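Stendix opens first homes at Clatine Yard to tenants

Saturday, July 1, 2023
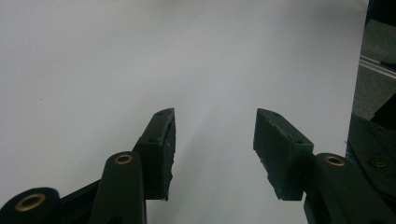

Renting for two years in a place where the landlord could sell at any moment had worn her out, Bukola Tamuno told the lettings team when she signed for a one-bedroom flat on the second floor. She wanted a longer agreement and a rent she could plan for, and she asked more questions about the renewal terms than about the kitchen.

Stendix, the residential developer and landlord, has released the first phase of Clatine Yard for letting. The phase is made up of 208 flats in two buildings on the former goods yard behind the station. Tenants with signed agreements can collect keys from Monday morning, by appointment.

The flats are a mix of studios, one-bedroom and two-bedroom homes, with a small number of three-bedroom flats on the ground floor of the east building. The ground-floor flats have their own front doors on to Trương Walk, the new footpath between the yard and the high street. All other flats are reached by lift or stairs from a shared entrance hall.

Tenancies are offered for one, two or three years. Rent on the longer agreements is reviewed once a year on the date the tenancy began, and the method used for the review is written into the agreement. Tenants on a two- or three-year agreement may leave after the first six months by giving two months' notice in writing. Stendix may not use the same clause to end the tenancy early.

Each flat is let unfurnished with an oven, hob, fridge-freezer and washing machine. Blinds are fitted in bedrooms. A furniture pack can be added at the start of a tenancy for a monthly charge, and tenants who take the pack may hand it back later if they buy their own things. Heating and hot water come from a shared plant room in the west building. Every flat has its own meter and tenants pay for what they use.

Pets are allowed with written consent. Requests are normally answered within five working days. Dogs must be kept on a lead in the halls, the lifts and the courtyard.

Parking is limited. There are 100 spaces under the west building, let separately from the flats, and most of them have gone to tenants who asked for one when they reserved. A waiting list is open. Tenants will not be able to apply for permits on the surrounding streets — this was a condition of planning permission — and applicants are asked to bear it in mind before they pay a holding deposit. Bicycle storage is on the lower ground floor of both buildings and is free of charge.

Letting and day-to-day management will be handled by Vikico, which has an office in the entrance hall of the east building. The office is open six days a week and closed on Sundays. Repairs can be reported there in person, by telephone or through the tenants' website. Urgent repairs, such as a leak or a loss of heating, can be reported by telephone at any hour.

Nearly 700 people registered an interest after the first open day in April. Viewings have been offered in the order in which they registered. Anyone who registered and has not yet heard should check that the telephone number they gave is correct, as several calls could not be connected.

Applicants will need proof of identity, proof of income and a reference from a current or previous landlord. Those renting for the first time may give a reference from an employer instead. A guarantor may be asked for where income falls below the level set out in the application pack. The holding deposit is one week's rent and is taken off the first month's payment.

The courtyard between the buildings will be open from the first day. Planting along its northern side has been put back to the autumn, and the area will stay fenced until then. The residents' lounge on the top floor of the west building is due to open later in the summer. Building work on the second phase will carry on next door, with working hours of 8am to 6pm on weekdays and 8am to 1pm on Saturdays. Lorries will use the station approach and will not pass along Trương Walk.

Two of the four shop units facing the high street have been let, one to a pharmacy and one to a bakery. Both are expected to begin fitting out next month. Enquiries about the remaining units should be made to Stendix directly.

Viewings of the remaining flats can be booked through the Vikico office at Clatine Yard. Floor plans, current rents and the application pack are available there on request, and large-print copies can be posted.

Ends

Notes for editors

Clatine Yard is being built in two phases. The figures in this release refer to the first phase only.

Requests for interviews or site visits should be sent to the Stendix press office. Visitors to the second phase must be booked in beforehand and will need to wear safety boots.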